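Sealing the hallway at Grudcombe

7th August

The draught under the internal doors has been on my list for two winters. I finally measured it. With the range hood on high, the gap under the hallway door passes enough air to hold a strip of tissue at a steep angle, and the bedroom end of the house never catches up with the thermostat.

The door leaf is 80 cm wide and the gap was 25 mm at the hinge side, a little less at the latch. The floor is out of level, so a fixed brush strip would drag at one end and miss at the other. I ordered a spring-loaded drop seal from Ferrand, in the 900 mm length, and cut it down with a hacksaw.
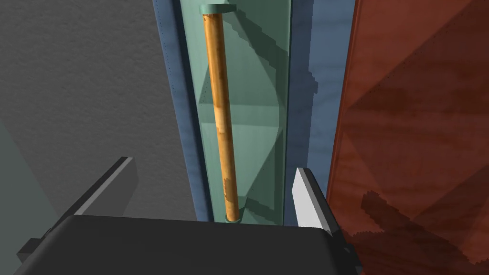
Cut from the end opposite the plunger. The instructions from Ferrand are vague on this point, and the colour-coded diagram is wrong. Set the plunger a quarter turn at a time and close the door after each adjustment — too much travel and the latch won't engage.

The tissue now hangs straight. Next is the laundry door, which has the same gap and a worse floor.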